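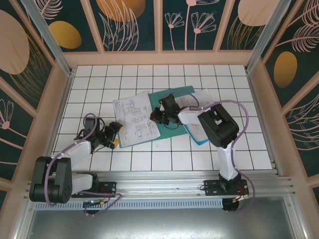 Chapter 4
Soil and Water

Soil is made of rock particles, the remains of plants and animals, air and water. The size of the particles decides how quickly water moves through it. Sand drains fast. Clay holds water for a long time and swells as it does so.

In this chapter we look at the farmland of the Altmont valley, which covers 1,188 hectares. The upper fields are sandy and need watering from late spring. The lower fields, next to the river Najjar, are heavy clay and often flood in November. Yearly rainfall on the valley floor is 949 millimetres, and 62 per cent of it falls in the winter half of the year.

Section 4.1 explains how to tell soil types apart by feel. Section 4.2 deals with drainage, and includes a practical for which each group will need 200 grams of dry soil, a funnel and filter paper. Section 4.3 covers erosion on slopes.

Key words: particle, clay, silt, drainage, water table, erosion

4.1 Soil types

Rub a little damp soil between your finger and thumb. Sandy soil feels gritty and will not hold a shape. Silt feels smooth, like flour. Clay is sticky and can be rolled into a thin thread.

© Sumaiya Liyanage and Cecilia Asamoah | Contact | Back to top
3 comments · 17 shares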